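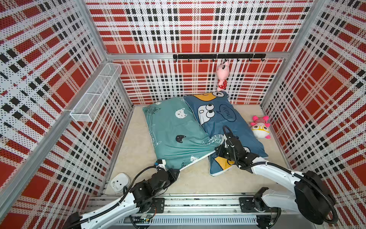 Figure 1. Booth with panels, hook bar, basket and mat fitted, and two pillows on the floor.

Section 3. Fitting out and daily use
Sekley three-wall booth, plaid panels
Sheet 241, revised July 2026

Read Section 2 first if the posts and the rear rail are not up yet. Everything in this section fits to the finished frame. You will need the hex key from the parts bag, a tape measure, a soft pencil and a clean dry cloth.

3.1 Checking the frame

1. Stand at the open front and look at the two rear corner posts. Both should be upright, with the rear rail running across between them.

2. Push each post gently at the height of the rail. If either one moves, tighten the bracket screws at its foot and try again.

3. Check the rail with a spirit level. Slacken one end, adjust it and retighten.

4. Wipe down the posts and the rail. Metal dust from the cut ends marks the white parts of the panels and is hard to get off once it has been rubbed in.

Note: The side walls are meant to open out towards the front. Do not try to pull them square.

3.2 Fitting the panels

The panels are perforated and printed on one side only. The printed side faces into the booth.

1. Lay the panels face up on the floor outside the booth and sort them into left, back and right.

2. Fit the back panel first. Offer it up behind the rail and line it up with the posts on both sides before you press in any clips.

3. Press in the top clips, then the bottom clips. Leave the middle ones out until both side panels are on.

4. Fit the left panel, then the right. The broad red stripes will not always meet exactly at the corners. A small step in the pattern is normal and is covered in part by the post.

5. Press in the remaining clips. Each one should sit flat. A raised clip will catch on fabric.

Caution: Do not enlarge the holes with a drill or a screwdriver. The panel will crack between the holes, and a cracked panel has to be replaced.

3.3 Fitting the hook bar

The hook bar goes on the rear rail. It is a flat black bar with a row of small hooks.

1. Hold the bar against the front of the rail with the open side of the hooks facing up.

2. Slide the bar along until it is where you want it, and mark both ends on the rail with the pencil.

3. Fit the two end screws and turn them until they just grip.

4. Check that the bar is parallel with the rail, then tighten both screws fully.

5. Rub out the pencil marks.

Hang items by a loop and never by a limb, an ear or a seam. A soft toy with a sewn loop at the top will hang straight. If there is no loop, stitch on a short length of tape before hanging it up. Safety pins are not suitable.

Note: Hooks at the very ends of the bar are close to the screws. Leave them free if you expect to take the bar down again soon.

3.4 Fitting the wire basket

The long white basket goes on the left wall. The right wall takes the same fitting, but the basket brackets must be swapped over first (see the Trorken bracket leaflet in the parts bag).

1. Hook the two brackets into the panel from the front, both on the same row of holes.

2. Press down on each bracket until it drops into place.

3. Lower the back edge of the basket on to the brackets, open side up.

4. Turn the locking tabs inwards.

5. Pull the basket lightly towards you. It should not lift away from the wall.

The basket will carry up to 2,326 g, spread along its length. Use it for light things that are wanted often, such as spare pillow covers, a lint roller or small toys. Put the heavier ones nearest the brackets.

Caution: Do not hang anything from the underside of the basket. Do not lean on it or use it as a handhold when getting up from the floor.

3.5 Laying the mat

1. Sweep the floor and let it dry if it has been washed.

2. Unroll the mat with the textured side up and leave it flat overnight, if you can. A mat that has been kept in a cold store will take longer to settle.

3. Push the rear edge against the back wall, then work forwards, smoothing with the flat of your hand.

4. Trim the sides to the slope of the walls. Cut a little at a time, from the back towards the front, using a sharp knife and a straight edge.

5. Lift any corner that has ridden up against a post and cut a small notch for the bracket.

Do not glue the mat down. Double-sided tape may be used along the front edge only.

3.6 Pillows and soft toys

Pillows are not supplied. Any two ordinary pillows will do, provided they lie flat on the mat with a little space left at each side wall. Choose covers that you can tell apart easily. Plain red or red check covers get lost against the panels, and dark blue, green or teal ones show up well.

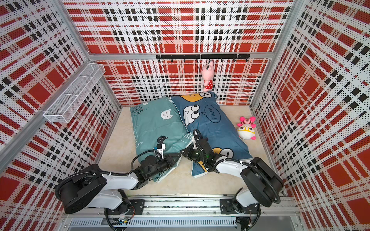
Figure 2. Teal pillow with its lower end lifted; slate-blue pillow at its right.

Laying out the pillows

1. Shake each pillow by its short edge so that the filling is even.

2. Put the covers on with the print facing up and tuck the opening in fully. If the cover has a zip, close it and turn the pull to the inside.

3. Set the first pillow down on the left side of the mat with one end towards the back wall.

4. Set the second pillow down on the right. The inner edges may touch or overlap slightly.

5. Smooth each cover from the centre outwards.

Straightening a pillow that has bunched

1. Take hold of the bunched end, gripping the filling as well as the cover. If you take only the cover, it will slide and the filling will stay where it is.

2. Lift that end clear of the mat and leave the other end down.

3. Draw it gently towards you until the cover is flat, then lower it.

4. Turn the whole pillow if it is still lying at an angle. Do not drag it by a corner, and keep it off the side panels, where a loose thread can catch in the perforations.

Soft toys

Keep one or two out and put the rest away. A light toy with a loop goes on the hook bar. Round or heavier toys are better on the floor beside the pillows, where they will not pull at the bar. Toys with hard parts such as glasses should be kept out from under the pillows, as the rims bend when weight is put on them.

Note: Pick up small hard objects from the mat before laying out pillows. They are easily missed once they are covered, especially white ones on a pale mat.

3.7 Tidying the booth

Work from the top down.

1. Take everything off the hooks and out of the basket.

2. Dust the rail, the hook bar and the basket with a dry cloth.

3. Brush the panels with a soft brush, working downwards. Use the small nozzle of a vacuum cleaner, on low, for fluff in the holes.

4. Lift out the pillows and toys and put them on a clean surface.

5. Sweep the mat towards the open front. Wipe marks with a damp cloth and a drop of washing-up liquid, then go over it again with clean water.

6. Let the mat dry before putting anything back.

7. Return the pillows, then the toys, then whatever belongs in the basket.

Pillow covers should be washed inside out according to their own care labels. Printed lettering fades faster in a hot wash. Wash teal and dark blue covers separately the first time.

Caution: Do not use bleach, scouring powder or spirit cleaner on the panels. The red will lighten and the black will smear.

3.8 Common faults

Basket rocks when touched
The brackets are on different rows. Take the basket off, count the holes up from the lower edge of the panel on both sides and refit.

Hook bar slides along the rail
The end screws are not fully tight, or there is polish on the rail. Remove the bar, wipe the rail with a dry cloth and refit.

Panel rattles
A middle clip is missing. Check behind the rail first, where they are easiest to overlook.

Toy hangs crooked
The loop is stitched to one side. Unpick it and move it to the centre of the head.

Mat lifts at the front
Run double-sided tape along the front edge. If it lifts again, warm the edge with your hands and weigh it down overnight with a few books.

Pillow will not lie flat
The cover is too small, or the filling has shifted to one end. Take the pillow out of its cover, shake it and start again from 3.6.

3.9 Spare parts

Clips, brackets and end screws are sold in packs by Trorken. Give the sheet number at the top of this section when ordering. Replacement panels are sold singly, so say whether you need left, back or right. Panels from the earlier Plemomton booth have a different hole spacing and do not fit.

Text by Qiuyue Lu. Fitting steps checked by Guangming Dong.

Continue to Section 4 for taking the booth down and storing it.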